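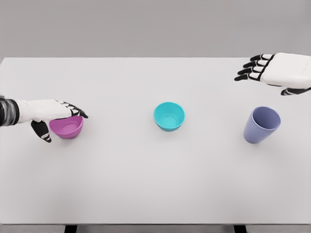
**Second hand now, or wait? Budget for a small two-arm setup**

We are a small team and we want robots that sort and stack cups and bowls. Until now everything is in simulation. I have to send the budget in April, and I am not sure about the hands. Grostireo offers a pair of five-finger hands, Skumen sells simple two-finger grippers for much less. Is it wise to pay for fingers when the objects are only bowls and cups? Also, what do people forget to put in the budget?

*posted by bench_and_bolt, 05/01/2023*

---

**hailu_user51**

We had the same decision with our Hailu arms. A bowl you can take by the rim with two fingers, no problem. A tapered cup was more difficult for us when it was not standing straight. My advice is to put the two-finger gripper in your simulation first and run the same task with it. This costs you only time.

Things we forgot: spare fingertips ($442 for one set), shipping of repairs, and a stronger table. Ask the seller also how long a repair takes. We waited two months.

---

**tomato_fork**

just buy the cheap ones

---

**lowshelf**

I do not agree fully with the answer before me. If you later want to do other tasks, changing hands means new mounts and new cables. Our Clulau adapter plates were $584, and this was not planned. I would ask both sellers for a trial period and write one line for adapters in the budget anyway.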